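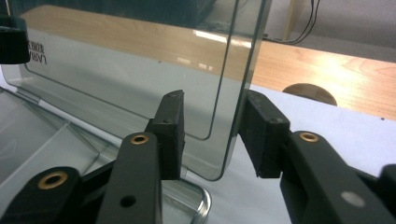
10월, 밤 11시 넘어서

오늘도 수돗물을 안 마셨다. 클릭데일(Clikdale) 사업소에서 삼중수소 섞인 물이 샜다는 안내문이 붙은 지 3주째인데, 그 사이 바뀐 건 안내문의 종이 색깔뿐이다. 처음엔 흰 종이였고 지금은 연두색이다. 연두색이면 마음이 놓일 거라고 생각한 사람이 회의실 어딘가에 있었겠지.

저녁에 주민센터 설명회에 다녀왔다. 안 가려고 했는데 안 가면 나중에 "설명 다 드렸는데요" 소리를 들을 것 같아서 갔다. 운영사 쿤덱스(Kundex)에서 나온 사람이 화면을 띄워 놓고 40분 동안 이야기했고, 질문은 세 개 받고 끝냈다. 그중 하나는 주차장 얘기였다.

제일 이상한 건 숫자다. 배수로 3번 지점에서 리터당 303베크렐이 나왔다고 한다. 그런데 언제 뜬 물이냐고 뒷줄에서 물으니까 "누출 인지 이후"라고만 했다. 인지 이후면 하루 뒤인가, 보름 뒤인가. 비가 온 뒤에 뜬 건지 오기 전에 뜬 건지도 모른다. 회사가 자체로 정했다는 관리 목표가 2,000이니까 한참 아래라는데, 목표를 정한 쪽도 쿤덱스고 물을 뜬 쪽도 쿤덱스다. 시험 본 학생이 자기 답안지를 채점해 와서 합격이라고 하는 셈이다. 303이 거짓말이라는 건 아니다. 그냥 그 숫자 하나로는 내가 뭘 알 수 있는지를 모르겠다.

외부 검증은 틸레로(Tilero)라는 분석업체가 맡았다고 했다. 집에 와서 찾아보니 홈페이지 첫 화면에 '고객의 신뢰를 함께 만듭니다'라고 써 있다. 고객이 누군데. 우리는 돈을 낸 적이 없으니 고객은 아닐 테고. 보고서 원문은 언제 볼 수 있느냐는 질문에는 요약본을 배포하겠다는 대답이 돌아왔다. 요약본이라면 오늘 나눠 준 것도 요약본이다. 양면 한 장에, 뒷면 절반은 바나나에도 방사성 물질이 있다는 그림이었다. 바나나는 정말 빠지는 데가 없다.

그렇다고 저쪽 말만 의심하는 건 아니다. 동네 단톡방도 만만치 않다. 아야아바(Ayaaba) 저수지에서 물고기가 떼로 떴다는 사진이 오후 내내 돌았는데, 들여다보니 물가의 나무가 우리 동네에 없는 나무였다. 그렇게 썼더니 회사 편이냐는 답이 바로 올라왔다. 삼중수소로 물고기가 저렇게 하루아침에 뜬다는 얘기도 나는 믿기 어렵다. 요오드 알약을 공동구매하자는 글에는 벌써 하트가 줄줄이 달렸다. 삼중수소에 요오드를 왜 먹나. 쓰려다가 지웠다. 오늘은 싸울 기운이 없었다.

내가 알고 싶은 건 별것 아니다. 언제부터 샜는지, 누가 처음 알았는지, 알고 나서 우리한테 말하기까지 며칠이 걸렸는지. 앞의 것은 "조사 중"이고 나머지는 "절차에 따라"라고 했다. 절차가 뭔지 적힌 문서를 보여 달라고 할 걸 그랬다. 꼭 집에 오는 길에 그런 말이 생각난다.

규제 기관은 다음 달에 현장 점검을 나온다고 한다. 날짜까지 미리 알려 주는 점검이라니 배수로가 얼마나 깨끗해져 있을지 궁금하다. 가서 볼 수 있으면 보고 싶은데 참관 신청은 이미 마감됐다고 한다. 신청을 받은 줄도 몰랐다.

저녁은 생수로 라면을 끓여 먹었다. 쌀은 수돗물로 씻고 밥물만 생수로 잡는데, 이게 무슨 소용인지는 나도 모른다. 양치는 그냥 수돗물로 한다. 내 원칙도 쿤덱스 못지않게 엉성하다.

내일 할 일: 정보공개 청구서 쓰기. 채수 일시와 지점, 틸레로 보고서 원문, 최초 보고 시각. 생수 한 묶음 더 사기. 분리수거.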